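Countertop

February 20 is not a date this page needs to explain; see history below.Sunday, February 20, 2022
By Malte Sauerland
14 shares | 2 comments

A countertop, also called a counter, benchtop, or worktop, is a raised, flat, horizontal surface built for work in kitchens, bathrooms, workrooms, and shops. It is usually supported by cabinets and fixed in place. The term covers both the slab or sheet that forms the surface and, in everyday speech, the whole built-in unit. Countertops are made from natural stone, wood, metal, tile, concrete, plastic laminate, and a range of manufactured materials that combine minerals with resin.

Terms

In the building trades, the front of a countertop is called the edge, and its shape is called the edge profile. The part that rises against the wall is the backsplash, which may be made from the same material or from tile, glass, or painted board. A run is a straight length of countertop. Where two runs meet at a corner, the joint may be cut square or at an angle. An overhang is the distance by which the top projects past the cabinets below it.

Natural stone

Granite and marble are the stones most often chosen for homes. Granite is hard and resists scratches and heat. Marble is softer and is marked by acids such as lemon juice and vinegar, a process known as etching. Soapstone and slate are also used, mainly where a dark, even surface is wanted. Most stone is sealed before use, and the seal must be renewed from time to time.
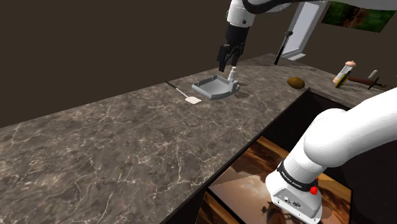

Marble begins as limestone that has been changed by heat and pressure deep in the ground. Pure marble is white, and its colors come from clay, iron, and other matter present in the original rock. Veins form where minerals settle in cracks or where bands of differing material are folded together. Their pattern has a strong effect on the character of a room. Pale veins on a darker ground, such as cream and tan lines branching across grey-brown, give a busy surface that draws the eye along a long run, and a plain dark wall behind it leaves the pattern to stand alone. Fabricators generally lay out the cuts so that the boldest veins do not end at a seam.

Manufactured surfaces

Plastic laminate consists of layers of paper and resin pressed together and bonded to a board core. It is light and low in cost, but it can be damaged by hot pans and cannot easily be repaired. Solid surface material is made from resin and mineral powder. Its joints can be glued and sanded until they are hard to see. Engineered stone contains a high share of crushed quartz and needs no sealing, although strong heat can discolor the resin.

Local production

Until the spread of laminate, many towns had small shops that cut stone for nearby builders. The Kurkcombe works, founded by the mason Jae-hoon Ban and later known simply as Ban, supplied tops for shops and dairies as well as private kitchens. Its surviving order book lists 677 jobs, most of them in slate. The entries give the length of each top and the name of the carter but seldom the price. The historian Seung-woo Han has argued that dairies were the more important customers – their cold slabs were replaced often, while a kitchen top was expected to last as long as the house. Jalen Whitfield disputes this reading and considers the slate orders to be largely roofing work entered in the wrong column.

Installation

A countertop is normally measured after the cabinets have been fixed and leveled. The installer makes a template in thin board or plastic, or takes the measurements with a laser device. Stone is then cut in the shop and carried to the site on edge, as a slab carried flat may crack under its own weight. Openings for sinks are the weakest points and are sometimes strengthened with metal rods set into the underside. Seams are filled with tinted resin.

Care

Most surfaces can be cleaned with mild soap and water. Abrasive powders dull polished stone and laminate alike. Oil stains on marble are treated with a paste left in place overnight, then rinsed away. Wooden tops are oiled at regular intervals and may be sanded when worn.

See also: Backsplash; Cabinetry; Dimension stone; Terrazzo

2 comments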